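## 4. Table coverings and the sharing of work in the home

### 4.1 Households and method

The material in this section comes from the second round of visits in Holtutcombe. Suryani Chin and Tormod Engebretsen carried out the interviews, and Ronja Sæther transcribed them. The first round (Section 3) dealt with the kitchen as a whole. In the second we asked only about the table: what was kept on it, what covered it, who cleared it and when. Households were asked to talk us through an ordinary evening, starting from the time the first person came home.

We had expected coverings to be a minor topic. They came up in nearly every interview, often before we raised them, and people spoke about them with more feeling than they did about the table underneath. One woman on Seixas Road could not say what wood her table was made of, but could name the shop where each of her cloths had been bought.

### 4.2 Cloth and plastic

Interviewees divided coverings into those that are washed and those that are wiped. Washed coverings were cotton or linen, kept folded in a drawer and brought out for guests, birthdays and Christmas. Wiped coverings were plastic or coated fabric and stayed on the table for months at a time. Forsberg's earlier work on the Plollia estate found the same division, although there the washed cloths were used more often, mainly by older tenants.

The difference matters for the sharing of work. A washed cloth makes a job for later, and that job nearly always fell to the person who already did the laundry. A wiped one makes a small job at once, and it fell to whoever was standing nearest. Several couples described the change from one to the other as the end of a long-running quarrel. "I stopped minding about gravy," one man said. His wife, interviewed separately, said that she had stopped minding about him.

Wiping was not shared equally, however. Children were asked to wipe the table far more often than they were asked to do anything else in the kitchen, and parents tended to wipe it again afterwards. Teenagers knew this and gave it as a reason for not doing it well. We return to this kind of repeated work in Section 5.

### 4.3 Pattern and the hiding of dirt

Pattern was discussed mostly in practical terms. Plain white was thought to show everything. Dark colours were thought to show crumbs and flour. Checks, and the red-and-white gingham check in particular (Figure 2), were described as forgiving, and also as cheerful, old-fashioned or "a bit like a café". Two people used the word "forgiving" without having been prompted, and both of them had small children when they bought the cloth. 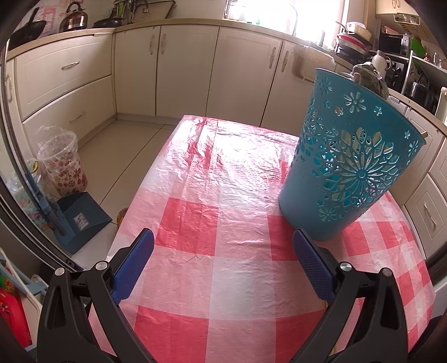 **Figure 2.** Plastic tablecloth in red-and-white gingham check, with a turquoise plastic basket.

A forgiving pattern was not always welcome. Some of the people who did most of the cleaning disliked checks for the very reason that others liked them. If dirt cannot be seen, they said, other people will not deal with it, and it is left for the one person who knows it is there. Eklund makes a similar point about speckled worktops – the surface hides the dirt, and so it hides the work as well.

Age also played a part. Older interviewees connected plastic coverings with a first home or with a parent's kitchen, and some had gone back to them after years of bare wood. Younger ones who rented furnished flats used them to protect a table that belonged to the landlord, and mentioned the deposit. For this second group the choice of pattern was rarely a joint decision, and the cloth was often left behind when they moved.

### 4.4 Limits of the material

All the households lived in one town and had a table large enough to eat at. People who ate on the sofa or at a counter were left out by the way we recruited, through a notice in the Tetach community newsletter. The visits took place in February, when meals outdoors were not a consideration. Summer use may well differ, and several people told us that the plastic cloth goes out to the garden table as soon as the weather allows.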